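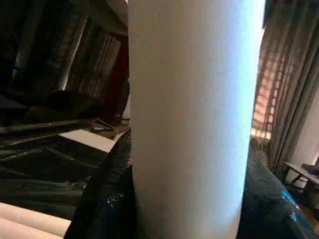 A white cylinder in the gripper at Planby's open day.

Planby had promised visitors furniture assembly by robot, and by the time I got in we had an emergency stop as well. Ekrem Ağca, our guide, called it a grip fault. The arm had closed on a table leg, decided it hadn't, and gone on squeezing for 29 seconds.

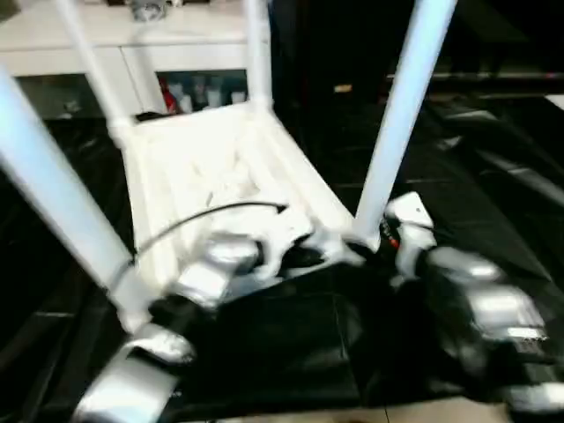
The stop button worked, once someone had moved the coats off it. Lucía Vallejo wrote it up as stoppage 8 of the year and asked us all to stand further back. The next demonstration is in April. I may bring my own stool.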